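# Starelov 128 Home Charger – Used, Tested, Ready to Ship

I sell a lot of EV charging gear out of my shop in Drolham, and the Starelov 128 is the one I end up recommending to people who call me in a bit of a panic the week before their car arrives. It's a plain Level 2 wall charger. It doesn't have a giant screen, it doesn't play a little song when you plug in, and it doesn't want to be your friend. It charges the car overnight and that's pretty much the whole story!

I've had one on my own garage wall for two winters. We get ice, we get mud, we get the neighbor's dog, and I've had to reset it once (my fault, I'd flipped the wrong breaker looking for the porch light).

## What you get in the box

- Starelov 128 wall unit with the cable attached
- Mounting plate and screws
- Cable hook, which mounts separately so you can put it wherever suits your parking
- 2 key cards for locking the unit
- Printed manual (the paper one is better than the PDF, keep it)

The cable is 18 feet. Please go measure before you order – from the spot on the wall to the charge port on your car, with the car parked the way you really park it, down and along the floor and back up. If your port is at the back left and your panel is at the front right, you may want the unit on the side wall instead. I've done the exchange dance with enough customers to beg you to do this first.

## Who it's for

If you drive to work and back and park at home, this is plenty. People see the big numbers at highway stations and think they need something like that in the garage. You don't! The car is sitting there all night anyway. Mine is full by breakfast even when I plug in late.

It's also a good pick if you rent out a unit or share a driveway, thanks to the key cards. Tap to start, tap to stop, and it locks itself when the session ends. No account, no monthly fee. You can pair it with the Starelov app if you like charts, and I do look at mine more than I'd admit to my family, but the charger works fine if you never download it.

I wouldn't buy it if you've got two electric cars that both come home empty. You can wire a pair of these to share one circuit, but at that point I'd rather sell you the Tzanetos dual unit, which costs more up front and saves you a lot of fiddling. Send me a note and I'll tell you which one I'd pick for your setup.

## Installation

Get an electrician. I know, I know. Some of you are handy, and I've seen some lovely work in your photos, but this wants its own circuit and in most towns it wants a permit too. A straightforward job where the panel is already in the garage takes some 5 hours including the inspector's visit. If the panel is on the far side of the house, expect a longer day and a bigger bill, and get a couple of quotes.

Ask the electrician to check what your panel can spare before you order. The unit can be dialed down to a lower setting with a switch inside the cover, so an older house isn't always a dealbreaker. It just charges more slowly.

One more thing on incentives. A lot of utilities have a rebate for home chargers, and quite a few have a cheaper overnight rate that you have to sign up for separately. Call them before the install, as some want the paperwork first. I've had customers miss out over a form, and it's a rotten feeling.
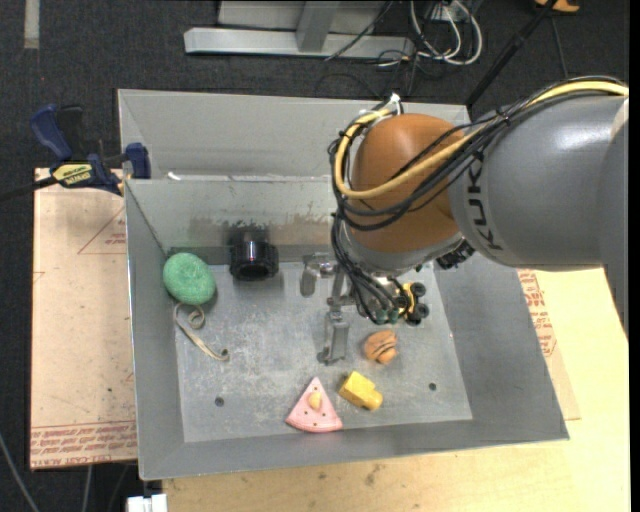

*KUKA arm reaching into a gray metal bin.*

## Used and tested units

The ones on this page come from a parking garage in Kastumley that switched over to bigger chargers in March. They're scuffed on the outside, and a few have a faint line where an old sticker was. I've opened every one, checked the terminals, put it through a full charge on my own car, and replaced any cable with a nick in it. If cosmetics matter to you, get a new one. If it's going behind the recycling bins like mine, save your money.

Used units come with my own shop warranty, and I answer the emails myself. The new ones have the regular Starelov warranty, and you'll need your receipt for that, so don't toss it.

## Shipping and returns

I pack orders in the morning and they go out the same afternoon if I've got stock. The box is heavier than it looks (that cable!), so maybe don't have it left on the top step. Returns are fine as long as the unit hasn't been wired in. Once it's been on a wall I can still repair it or swap it under warranty, but I can't take it back just because you changed your mind.

Local pickup in Drolham is free, and there's a working 128 by the side door if you want to plug in and try it before you buy. Ring the bell twice – I'm usually in the back with the radio on.

Page updated May 11, 2025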